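Felicja Grabowska on small rooms, big choruses and the money question

Half of Drater, the singing half she says, is eating toast when she picks up. Bad line. The other half, Ksawery Śliwiński, is asleep somewhere.

The second album, Furnent, is out in June. 13 songs, one of them under a minute. "That one's my favourite, nobody else likes it."

They met at a school talent show, came 4th, started writing the week after. First gig? "Wema, the little club. 418 tickets and we thought it was a typing error." Ksawery was sick before going on. She wasnt.

So are they rich now? Laughs for a while. "People look us up and there's a figure. I'd love to meet that figure. I rent a flat, I own 2 keyboards and a bike."

Most of it went on the record, she says, mostly on strings. Any regrets? "The strings are great. Ask me again when the tax is due."

A tour is being talked about, no dates yet. She wants seated venues, he dosen't. "We'll argue, then he'll win."

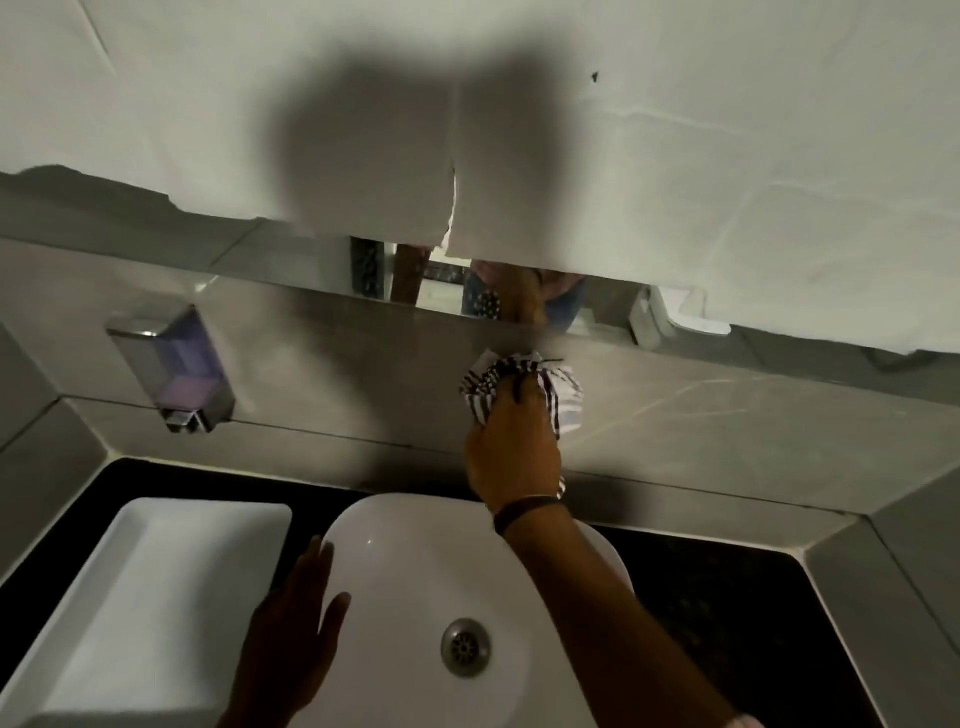
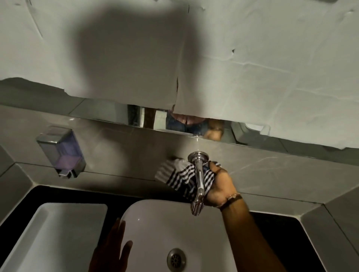
White sheeting over the mirror above a bathroom sink.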